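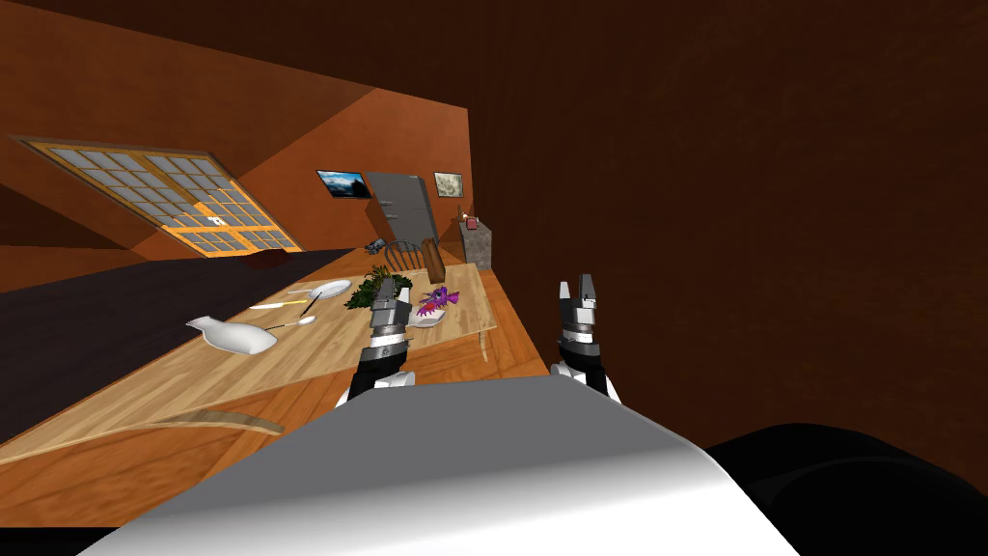
Robots lay the table at Plollberg open day

The kitchen was the busiest place in the building on Friday, even though it only exists inside a computer. Visitors to the Jondska open day in Plollberg queued along the corridor for a go at Travuvura, the simulated home where the team teaches a two-armed robot to handle everyday things.

And what a lot of everyday things! The practice table had a plate, a knife, a spoon and a white vessel on its side, with a leafy plant and a little purple toy dragon further along. Younger visitors wanted the dragon rescued first, and the staff were happy to let them try.

Each turn lasted 2 minutes. You sat at a desk, took hold of a pair of hand controls, and the arms on the screen followed. Picking up the spoon sounds like the easiest job in the world until you have a gripper with two fingers and the handle keeps sliding away from you. There were plenty of groans, and a big cheer from the queue when a girl of nine got it across to the plate on her first go.

Between turns the team explained how the practice sessions are used. Travuvura now holds 3748 recorded attempts at kitchen jobs, the failed ones included, and the robot's software learns from the lot. The lighting, the furniture and the objects can all be changed from one session to the next, so a cup or a knife never turns up in quite the same spot for long. A dropped plate costs nothing either, and on Friday a good many were dropped.

In the room next door, the engineers from Symonenko, who write the part of the software that plans how the arms move, gave a 15-minute talk that was meant to happen once and ended up being given four times. Questions ranged from battery life to whether a robot could ever be trusted with a roast dinner. (Not yet, was the answer, but clearing up after one is on the list.)

Places had been set aside for 50 people in the afternoon, and all of them were taken before lunch. Jondska plans to open its doors again in February, with more desks and a new set of jobs to try, among them loading a dishwasher. Booking will be through the Plollberg library desk.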